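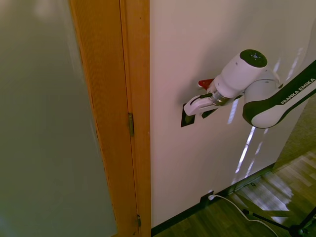
Section 4. Fitting the Rellix room alarm

The Rellix alarm consists of a ceiling unit, a door contact and a wall control. All three must be fitted in the same room before the system is joined to the building panel. The door contact is always placed on the opening side of the door. On a wooden frame with two metal hinges, as shown, the hinge side moves too little for the contact to work and must be left clear. Residents of Plitbridge and Brenville properties should obtain written consent from the housing office before drilling into any frame.

4.1 Before you begin

1. Switch off the supply to the room at the consumer unit.
2. Check that the serial number on the ceiling unit matches the number on the delivery note.
3. Remove the protective film from the sensor ring. Do not touch the ring with bare fingers.
4. Choose a position on the ceiling at least 30 cm from any wall, beam or light fitting.

CAUTION: Ceilings with a textured finish may contain asbestos in older buildings. Do not drill, sand or scrape such a ceiling until the housing office has confirmed the survey result in writing.
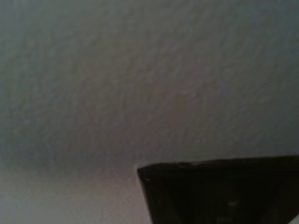

Figure 4-1. Ceiling with a textured finish.

4.2 Fitting the ceiling unit

1. Hold the base plate against the ceiling and mark the screw holes in pencil.
2. Drill the holes and insert the plugs supplied. On a textured surface, use the foam gasket from bag C so that the plate sits level.
3. Fix the base plate with both screws. Do not overtighten.
4. Connect the battery and turn the unit clockwise until it clicks.
5. Wait for the green light. This may take up to 17 seconds.

NOTE: If the light remains amber, remove the unit, disconnect the battery and repeat steps 4 and 5. Units that still show amber must be returned to the supplier.

4.3 Fitting the door contact

1. Clean the frame and the door edge with a dry cloth.
2. Fix the larger part of the contact to the frame, with its arrow facing the door.
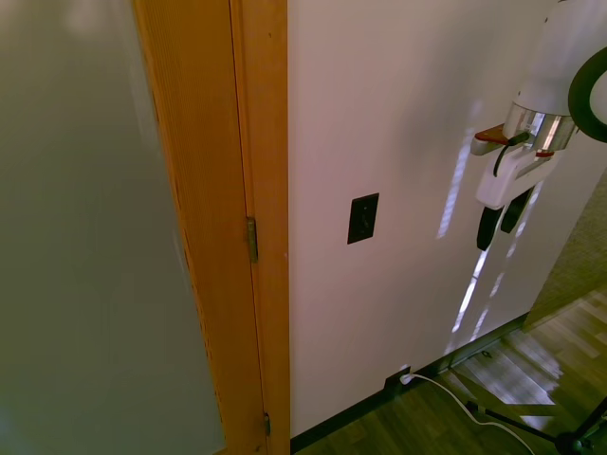
3. Fix the smaller part to the door so that the two arrows meet when the door is closed.
4. Open and close the door. The ceiling unit should sound once each time.

CAUTION: Do not paint over the contact. Paint may stop the two parts from meeting correctly.

4.4 Joining the building panel

1. Restore the supply to the room.
2. On the wall control, hold SET until the display shows 118.
3. Enter the room code and press SET again. Code 69 is reserved for testing and must not be used.
4. Record the room code on the card inside the panel door.

Section 4 was revised on 2021-11-19 by Erasto Mbwambo and approved by Finlay Lennox. For battery replacement, see Section 5.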